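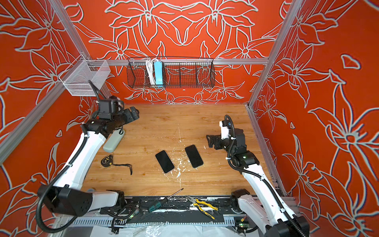

Zhenhua Yanからは、開けと言ったのに開かないグリッパーがいちばん怖い、落とすほうがまだましだ、と言われました。ほんとにその通りで、このREADMEの半分くらいはその「開かない」の話です。データの使い方だけ知りたい人は「中身」まで飛んでください。怒りません。

Orkitz 故障記録つき双腕データ README
最終更新 10月9日

なにが起きたか

Orkitzは、二本の腕でスマートフォンをつまんで、持ち上げて、台に戻す、という地味な作業の記録です。制御まわりは自作のDrastetti、指令の中継はPollanoというプログラムに任せています。作業名はMao。名前の由来はありません、打ちやすかっただけです。

Maoの収録を始めてしばらくして、「開く」の指令を出しても指が閉じたまま、ということが起き始めました。毎回ではないんです。これがいやらしいところで、続けて再現しようとするとすまし顔で動くくせに、目を離してログを眺めだすとまたやる。しかも閉じたまま腕だけは次の姿勢へ進もうとするので、持っているスマートフォンごと台に押しつける形になります。初めて見たときは変な声が出ました。

原因はPollanoの再送処理でした。通信が一瞬詰まると、古い「閉じる」をもう一度送ってしまう。それが新しい「開く」のあとに届くと、グリッパーは素直に閉じ直します。腕のほうは「開く」を送った時点で済んだことにして先へ進む。つまりグリッパーも腕も言われた通りに動いていて、間に立つ私のコードだけが嘘をついていたわけです。すみません。

厄介だったのは、画面上の状態表示がずっと「開」だったことです。表示していたのは指令値で、実際の指の位置を読んでいませんでした。ここは今でも思い出すと耳が熱くなります……。

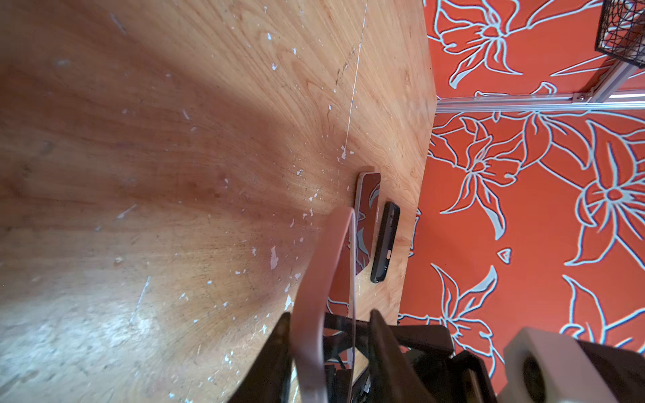

ログの時刻がずれているだけで、指はちゃんと開いていたのでは、というコメントをもらいました。私も最初はそう思いたかった！ でも、モーターの電流が閉じ側に張りついたまま下がっていないので、時刻だけでは説明がつきません。時刻のずれも別にあることはあって、手首カメラの映像は関節の記録より遅れます。該当するエピソードでは最大15フレーム。なので、映像だけを見て「いつ開いたか」を決めるのはおすすめしません。gripper_actualの列を見てください。

同じコメントの続きに、指の力を弱めれば済む話では、ともありました。うーん、力を弱めると今度は薄いものを縁でつまむときに滑ります。平たくてつるっとした物を二本の細い指ではさむ作業なので、余裕があまりないんですよね。弱めるかわりに、閉じる力に時間の上限をつけました。下に書きます。

中身

全部で538エピソードです。それぞれに、固定カメラの映像、手首カメラの映像、関節角、グリッパーの指令値と実測値、モーター電流が入っています。faultという列が1のものが故障ありで、19件。消そうか迷いましたが、残しました。故障検知をやりたい人にはむしろこっちが本体かもしれません。

その19件のうち18件は上に書いた再送の問題です。残りの1件はまったくの別件で、手首側のケーブルのコネクタが半分抜けかけていて、途中からグリッパーの実測値が途切れます。列でいうとfault_kindがcableのやつ。これを再送の例として学習に混ぜると変な癖がつくので気をつけてください（私は一度やりました）。

学習用に使うならfaultが0のものだけを読み込むのが無難です。2月より前に手元に落とした人は、gripper_actualの中身が指令値のコピーになっている古い版を持っている可能性があります。列名は同じなのに中身が違うという最悪のパターンなので、ファイルごと入れ替えてください。

直したところ

Pollanoは、指令に通し番号をつけて、古い番号が後から来たら捨てるようにしました。Drastettiのほうは、「開く」を送ったら実測値が開き側に動くまで腕を先に進めません。待っても動かなければ両腕とも止まります。片腕だけ止める案も試したんですが、もう片方が知らん顔で作業を続けるのが見ていて落ち着かないのでやめました。

閉じ側の電流が高いまま続いたときも止まります。止まったあとは自動では再開しません。人が状態を見て、手で復帰の操作をする。面倒です。面倒なままにしてあります。

非常停止についてもひとこと。以前の私の設定では、非常停止を押すとグリッパーが現在の力を保ったまま固まる動きでした。物を落とさないための配慮のつもりだったんですが、指をはさまれた人にとっては最悪の配慮です。今は停止後に別の操作で力を抜けます。ただし抜いたら当然、持っている物は落ちます。台の上に大事なものを並べて試さないように！

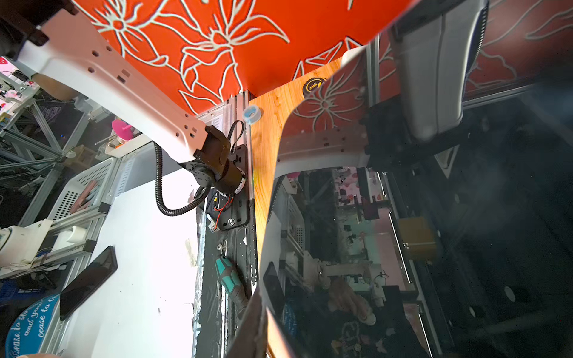 人の手を見つけたら止める、という仕組みも足そうとして、これがまだうまくいっていません。手首カメラの映像に検出器をかけるだけなら簡単だろうと思っていたら、誤検出がどっさり出ました。つやのあるガラス面が視野に大きく入ると、そこに白いアームも、小さな淡い色の物を持った人の手も映り込むんです。検出器は映り込みだろうと本物だろうと、手は手だと言い張ります。位置の推定もガラスの向こう側に飛んでいくし、黒いスマートフォンの映り込みを実物とは別の一台として拾うこともありました。映り込みは無視、とやってしまうと本物の手まで見逃しそうで、それは絶対にいやです。というわけで、この機能は切った状態で配っています。hand_flagという列は実験の残骸なので、安全に関わる判断には使わないでください。

まだ残っている問題

両腕が同じ物に近づいたときの干渉チェックは、腕のリンクしか見ていません。外側を回っているケーブルは計算に入っていないので、大きくひねる姿勢を足すときは、ゆっくりした速度で目で確かめてからにしてください。ケーブルの通り道を太めの筒で近似する案があるんですが、太くしすぎると今度は何もできない腕になります。ちょうどいい太さ、誰か知りませんか。

台の上に工具が出ている映像もあります。スマートフォン以外の物には位置のラベルをつけていません。背景だと思って学習させるか、自分でラベルをつけるかはお任せします。台の傷や白い汚れに検出器が反応することもあるので、小さな部品を探す用途には向きません。

それから、背景の壁がかなり派手です。赤みの強いオレンジに大きな白い花柄。色で物を切り出すタイプの前処理は、赤っぽい反射でだいぶ転びます。つるっとした画面は壁の色をそのまま拾うので、黒い電話が赤く見えるコマもあります。色だけで個体を追いかけるのはやめたほうがいいです。

再現したい人へ

再送の不具合をわざと起こすスクリプトをtools/resend_testに入れてあります。必ず指の間に何もはさまない状態で、腕の電源は切って、グリッパーだけつないで動かしてください。指令値と実測値が食い違ったら成功です（成功と呼ぶのも変ですが）。新しいPollanoで食い違いが出たら、それは私の直しがまだ甘いということなので、ログを丸ごとつけて報告をもらえると助かります。映像より先に、電流の記録をお願いします。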